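2026-03-12 实验记录:厨房仿真环境,夹爪与控制器对比

项目:Soswood 厨房任务集
仿真分支:Gedix 主干,渲染开,物理步长 2 ms
臂:Franka,默认安装位
夹爪:A = 原装平行夹爪;B = Clamau 软垫指套版(只换指垫的碰撞体和摩擦参数,外壳不动)
控制器:J = 关节空间阻抗;C = 笛卡尔阻抗(Mladenović 那一版,零空间项打开)

一、目的

上一轮结果把夹爪和控制器两个变量混在一起了,看不出冰箱取物失败到底该算谁的。今天把四个组合 A/J、A/C、B/J、B/C 分开跑,任务只取两个:冰箱层板上的香肠类小件,和台面上方的牛排。前者看进出狭窄空间时的手腕姿态,后者看薄而不规则的物体能不能夹稳。

总共 1,440 个回合,四个组合平分,两个任务再平分。物体初始位姿用同一组随机种子,组合之间可以逐回合对照。冰箱门初始状态设为全开,开门动作不计入本次比较。

二、冰箱任务

层板间距对手的外形不算友好。物体放得靠里,手必须先降到门内侧搁架以下的高度再往里送,否则腕部外壳会扫到门。J 控制器下规划器给的中间点偏保守,手先在门前停一下,再转腕。C 控制器下轨迹更直,但零空间项会把肘往右推,有时离柜门太近,触发限位。
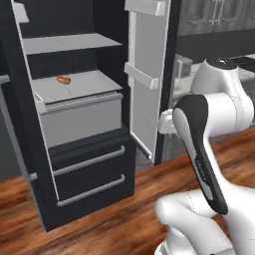
图1 冰箱任务,门开,手在门前低位,目标物在保鲜抽屉上方的层板上。

几点观察:

1. 手从低位抬起时,J 的腕部角速度有一个尖峰,日志里在第三段轨迹的起点。怀疑是分段拼接处只保证了位置连续,没有保证速度连续。先不改,改了就没法和上一轮比。

2. 接近层板时,手指下缘和层板前沿的最小距离是关键量。A 的指尖薄,容易过。B 加了软垫之后指尖变厚,同样的预抓取高度会蹭到前沿。给 B 单独抬高了预抓取高度,参数写在 clamau_offset 里,A 不受影响。这一条要在报告里注明,不然别人会以为两种指套用的是同一套路点。

3. 香肠横放,两端是圆的。夹爪从侧面合拢时,若夹点偏向一端,物体会绕竖直轴转。A 的摩擦系数低,转得明显;B 基本压得住。

4. 碰撞检测现在把保鲜抽屉和上面的层板当成两个刚体,中间有极小的缝。指尖压到层板时会出现接触点来回跳的情况,接触力曲线全是毛刺。把两者合成一个静态体之后曲线干净了。合并前的数据保留,目录名后缀 _split。

5. 失败分类脚本把“未接触到物体”和“接触后滑脱”都记成 grasp_fail,没法用。改成三类:未接触、滑脱、环境碰撞。旧日志已经重新跑过分类。

三、台面任务

牛排模型的网格比香肠麻烦。原始网格凹陷处较多,凸分解之后边缘会多出一圈看不见的体积,手指还没碰到渲染表面就已经有接触力了。调细了凸分解的分辨率,单步耗时上升,但可以接受。

夹取策略是从边缘夹,合拢后抬离台面一小段,保持,再平移。判定标准:保持阶段物体相对手的位移不超过阈值,且平移结束时仍在指间。姿态允许倾斜,不计入失败。这个标准比上一轮宽,上一轮要求物体保持水平,结果大量回合死在姿态上,对比夹持能力没有意义。 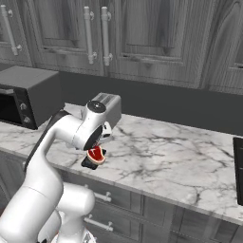
保持阶段的数据最能区分两种指套。A 的两指接触面小,重心不在夹线上时物体会慢慢往前垂,位移曲线是一条缓坡,到平移段才突然变陡。B 的曲线在合拢后很快变平,之后几乎不动。这里要小心,软垫用的是高摩擦刚体近似,没有真实的形变,B 的优势有多少来自材料、有多少来自参数,仿真里分不开。

控制器方面,台面任务里 J 和 C 的差别小得多。空间开阔,零空间项没有惹麻烦。C 在平移起步时更平顺,末端加速度峰值低。J 起步时末端有轻微下沉,A 指套遇上这个下沉就容易进一步滑动,所以 A/J 是四个组合里最差的,和冰箱任务的排序一致。

另外,夹持力没有统一。A 用的是默认值,B 按 Clamau 的推荐值。事后想应该统一,否则对比里又混进一个变量。统一夹持力的补充回合排在下一批。

四、结果汇总(未做显著性检验)

成功:952 回合
环境碰撞:151 回合
其余为未接触或滑脱,分项表在仓库 results/summary.csv,不在这里重抄。

环境碰撞绝大多数来自冰箱任务,其中 B 的部分发生在预抓取高度调整之前。那些回合没有剔除,标记为 pre_offset。要不要重跑,看补充批次的机时够不够。

组合排序:B/C 最好,B/J 次之,A/C 再次,A/J 垫底。两个任务排序相同,但冰箱任务里 B/J 和 A/C 很接近,换一组种子可能就反过来,不要据此下结论。

五、相机

顺手比了两种视角给位姿估计用。手眼视角在接近层板时被手指遮住大半,香肠的长轴方向估计会跳变,有时直接翻转。外部固定视角稳定一些,但门开着的时候门板会占掉一部分视野,物体靠里时像素太少。目前的做法是进门之前用外部视角锁定位姿,进门之后不再更新。台面任务没有这个问题,手眼和外部都能用。

渲染光照偏均匀,阴影很软,牛排边缘的脂肪和浅色台面对比度低,分割掩膜在那一侧会缺一块。真实环境里可能更好也可能更差,先记着。

六、待办

- 统一夹持力,四个组合重跑台面任务
- J 的轨迹拼接改成速度连续,单独开分支,不要合进主干
- C 的零空间参考姿态往左调,看肘部限位触发是否减少
- 软垫换成可形变模型,先跑小规模看耗时
- 凸分解分辨率写进配置文件,目前是硬编码
- 分割掩膜缺口:试一下加一盏侧光
- 实机对照仍按原计划放在 6 月,实机上 B 指套的安装孔位要先核对图纸

七、备注

Gedix 主干今天中午更新过一次,接触求解器的默认迭代次数变了。本次所有回合都在更新前的提交上跑完,提交号写在 run_meta 里。补充批次请沿用同一个提交,不要拉最新的。

日志盘快满了,_split 目录的渲染视频可以先压缩,接触力原始数据不要动。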